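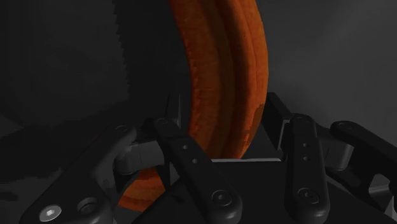
Adjoa Agbenyega writes handling rules for household robots, and she would like them to be shorter. The current draft for Korletey runs to 600 clauses, two of which she is prepared to defend in public. The first concerns where the fingers stand before anything is gripped. She has a close view open on her desk, a thick orange curve with a black finger pad to either side of it, and taps the pads with a biro. "Clause five," she says. "One each side, or you don't close. You'd think that went without saying. I was paid to say it."

Her second favourite is about surroundings. Korletey's testers in Brivville work in simulation, which spares the crockery, and early on they ran everything on a bare table.

"Lovely results," says Agbenyega. "I've never met anyone who lives on a bare table."
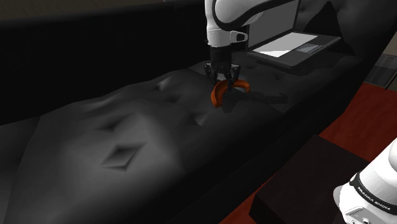 So the rules now ask for clutter, and for the clutter to be written down. Kofi Darko, who runs the trials, admits he fought this for most of March. His objection was that a log should record the target and leave the furniture out of it. Agbenyega's answer was to ask what happens when the thing you want is on a tufted sofa with an open laptop just behind the gripper. "He went quiet," she says. "Then he asked if the laptop needed its own form." It does. The form has two pages.
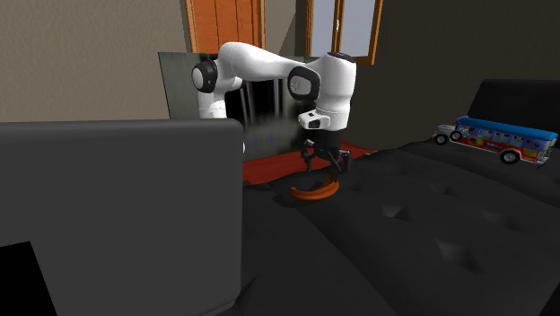 Darko has come round, more or less. "I still think she enjoys it," he tells me over the line from Ustgate. "But I can pick up a log from a stranger now and know what was near the arm. Before, I got 'run fine' and a smiley."

And the other clauses? Agbenyega sighs. A good many cover what to call things. There is a page on cushions.

"I didn't write the cushions," she says. "I'd like that in."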